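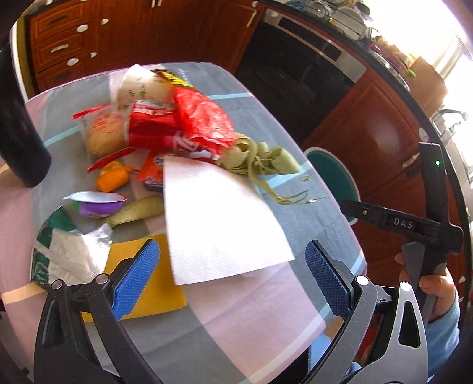 The Clunbridge Tablecloth

Cotton, made to order in our Estisel workroom
From $84
Sizes: small square, six-seater, eight-seater, round, and custom (see further down)
Colours: Harbour Check, Manurung Green, Plain Oat

I've been sewing tablecloths for 12 years now and this is the one I keep coming back to. It started as a favour. My neighbour had a long old farm table that nothing in the shops would fit, so I cut her one from a bolt of cotton I'd been hoarding, and then her sister wanted one, and then I had a waiting list and no bolt (bit of a panic, that week). The Clunbridge is more or less that same cloth, with better corners.

What it's made of

It's a mid-weight cotton, heavier than a bedsheet and lighter than canvas. I went through a lot of samples before settling on this one. The thin ones slid about every time someone leaned on the table, and the really thick ones stood out stiff at the sides like a skirt with a hoop in it. This one hangs nicely straight out of the parcel and gets softer the more you wash it. My own is on the kitchen table right now and it feels like an old shirt.

The fabric is woven for us by Wastideo, a small mill run by Villads Kárason, who is very patient with me when I ring up to change my mind about a grey. The colour is in the yarn, so the pattern looks the same on both sides and you can flip the cloth over when company's coming. I do it all the time!

Hems and corners

Every edge gets a double-turned hem with mitred corners. I used to do plain folded corners and they went lumpy after a few washes, so if you have one of my very early cloths and the corners are driving you mad, send it back and I'll redo them for the cost of postage.

If your table has rounded corners, a rectangular cloth will still sit fine, you just get a bit more drape at each end. Some people like that. If you don't, I can round off the cloth to match. Trace your corner onto a bit of newspaper, pop it in the post and add "rounded" in the order notes. It's an extra $12.

Sizing

Measure the tabletop, then add the drop on both sides. I like a drop of 27 cm, long enough to look finished but not so long that it ends up in everyone's lap. For a proper dressed-up dinner you might go to 40 cm. Any longer and the dog will be wearing it.

Small square: 140 x 140 cm, $84
Six-seater: 150 x 230 cm, $118
Eight-seater: 150 x 290 cm, $142
Round: 180 cm across, $125
Custom: email me your measurements and I'll send a quote

The widest I can go without a join is 150 cm, apart from the round one, which has a seam down each side that sits in the drop. I'll always tell you where a seam is going before I cut.

Washing

Warm wash, ordinary powder, and hang it on the line if you've got one. It's been pre-washed here, but allow for a touch more shrinkage the first time. Don't use fabric softener, it leaves a film and then the cotton won't soak up spills. For red wine I use cold water and a lot of it, straight away. For candle wax, let it go hard, scrape off what you can, then iron over brown paper.

It will arrive with fold lines. Cotton does that. A steam iron gets them out, or hang it up damp overnight. I mostly can't be bothered and they drop out by themselves after a few days of dinners.

Ordering and delivery

Allow three weeks for the standard sizes and five for custom. Harbour Check is in stock as of January 2026. Manurung Green is down to the last few metres and the next lot isn't due off the loom until May, so if you've got your heart set on the green, get in touch before you order and I'll check what's left on the roll.

Napkins in the same cloth are $14 each, or $50 for four. Offcuts go into a basket by the workroom door, help yourself if you're picking up.

Returns are fine on standard sizes within 40 days, as long as the cloth hasn't been washed. Custom cloths I can't take back, but I'll happily shorten one that's come out longer than you wanted.

Pickup: Unit 3, 569 Clunbridge Road. Ring the bell twice, the machines are loud.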